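Questions I get asked about the snack table

Last updated 12/01/2026

I run the Mollilau play sessions in Ovthorpe, and most of the emails I get are about food, which says a lot about toddlers (and their grown-ups!). I've put the usual answers on one page so you don't have to wait for me to find my phone.

Do I need to bring a snack?

Nope. It's all included in the session price. If your little one only eats one particular thing and will scream the place down without it, bring that thing. I had one of those myself and I remember it well.

What do you put out?

Bready things mostly. Rolls, buns, a muffin cut up small, and then fruit at the second half of the morning. I get the bakery stuff from Nava, who are very good to us and let me order late when I've forgotten, which I do more than I should.

Why is the bread still in its bag?

I leave everything wrapped until the children are sitting down. Bread dries out so fast once it's open, and I like parents to be able to read the label before anything goes on a plate. If you want to have a look at a packet, just pick it up, I really don't mind.

My child has an allergy. What should I do?

Tell me when you book, please, and then tell me again at the door. I keep a list but I'd much rather hear it twice. We don't put out nuts. I can't promise there are no traces, as Nava bake all sorts in the same kitchen, so if your child's allergy is a serious one it's safer to bring your own and I'll give you a separate bowl.

Can you do gluten free?

Yes, with 2 days' notice. Uriel Núñez does the shopping run and he needs it on the list before he sets off. He won't guess, and quite right too.

Are there toys on the table at snack time?

A few, yes! I know some people are dead against it. I find that a child who won't come to the table for a bun will come for a brick, and once they're there they tend to notice the bun. Soft toys go along the back with the food still in its packets, and they get moved before anyone starts eating.

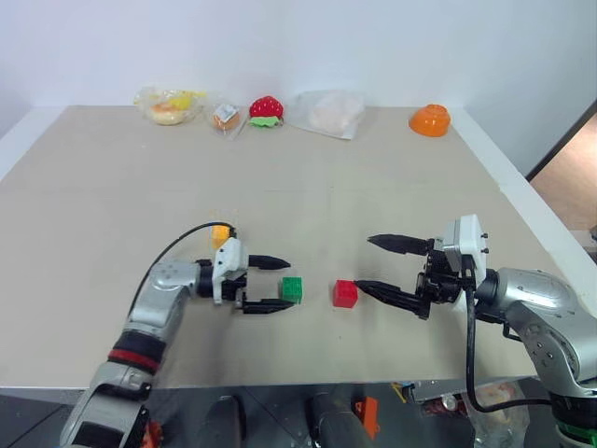

The large beige table with the snacks still wrapped, the plush strawberry in among them and the orange bowl upside down at the end.

Is the strawberry for sale? Where did you get it?

I get asked this nearly every week. It isn't, sorry, there'd be a riot. It came from Wumell and I haven't seen another one since. It goes through the wash on a cool cycle and takes ages to dry, so if it's missing, that's where it is.

What are the bowls made of?

Plastic, so they bounce. I store them upside down to keep the crumbs and dust out. Please do pop yours back the same way up if you're helping to clear, I'd be ever so grateful.

What happens to the leftovers?

Anything unopened goes home with whoever wants it. Help yourself on the way out, there's no need to ask. Opened bread goes to Ulises Paredes for his hens.

How many children are at the table at once?

9 at most. Bigger groups have snack in two sittings, and the second lot get the songs first. There are 14 places in a full session so book early if you can.

Can I hire the table and bits for a party?

From February, yes. Drop me a line with your date and the ages of the children and I'll let you know what's free. Food isn't included with party hire, but I'm happy to pass your order on to Nava along with mine.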